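Ticket 194 - Lenix-Tablet lädt nur noch bis 98 Prozent und verliert über Nacht Akku
Bereich: Support > Mobilgeräte > Akku und Laden
Status: gelöst

Gerät: Lenix Polludari, WLAN-Version, 10 Zoll
Zubehör: Originalnetzteil, Originalkabel, Tastaturhülle

Problembeschreibung

Seit dem Update im Mai lädt das Tablet nur noch bis 98 Prozent. Die Anzeige bleibt dort stehen, auch wenn es bis zum Morgen am Netzteil hängt. Ziehe ich den Stecker ab und lasse das Gerät mit ausgeschaltetem Display liegen, fehlen am nächsten Tag deutlich mehr Prozent als vor dem Update. Genutzt wird es hauptsächlich zum Lesen und für Fotos. Die Kamera-App ist trotzdem nicht der Verursacher, laut Akkustatistik liegt sie weit hinten. Ganz oben steht "Systemdienste".

Bereits versucht:
Neustart
anderes Kabel, andere Steckdose
Helligkeit auf fest statt automatisch
Hülle abgenommen

Keine Änderung.

Antwort Support

Danke für die Angaben. Die 98 Prozent sind für sich genommen kein Defekt. Mit dem Update wurde der Akkuschutz eingeführt, der das Laden kurz vor dem Ende stoppt. Abschalten lässt er sich unter Einstellungen > Akku > Ladeverhalten. Der Verbrauch im Standby hat damit nichts zu tun. Bitte prüfen Sie, ob die Fotosynchronisierung hängt: Einstellungen > Konten > Fotos > Status. Wie viele Dateien stehen dort in der Warteschlange? Und lassen sich die neuesten Fotos auf dem Tablet normal öffnen?

Rückmeldung

Akkuschutz gefunden und ausgeschaltet, Anzeige geht jetzt auf 100. In der Warteschlange stehen 3,000 Dateien (so schreibt es die App, mit Komma - gemeint sind wohl dreitausend). Die Zahl ändert sich nicht. Öffnen lassen sich die Fotos in voller Auflösung.
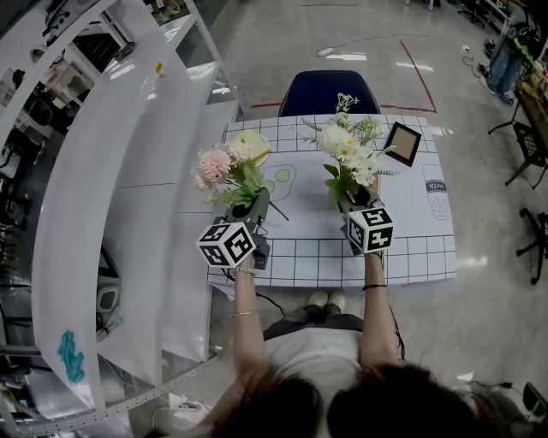 Anhang 1: Blumen in der dunkelgrünen Vase

Antwort Support

Der Anhang ist lesbar, die Dateien selbst sind also in Ordnung. Bitte in dieser Reihenfolge vorgehen:

1. Synchronisierung für Fotos ausschalten.
2. Einstellungen > Apps > Fotos > Speicher > Cache leeren. Nicht "Daten löschen" wählen.
3. Tablet neu starten.
4. Synchronisierung wieder einschalten und das Gerät am Netzteil lassen, bis die Warteschlange leer ist.

Rückmeldung

Punkt 1 bis 4 am Samstag erledigt. Der Zähler lief danach sofort rückwärts, blieb aber bei 194 stehen. Das sind alles Dateien aus dem Ordner "Lamham", den ich vom alten Obi-Handy per Speicherkarte übernommen habe. Ordner auf die Karte zurückverschoben, noch ein Neustart, Warteschlange leer. "Systemdienste" ist in der Akkustatistik nach unten gerutscht, über Nacht gingen zwei Prozent verloren. Den Akkuschutz habe ich wieder eingeschaltet.

Ticket kann geschlossen werden.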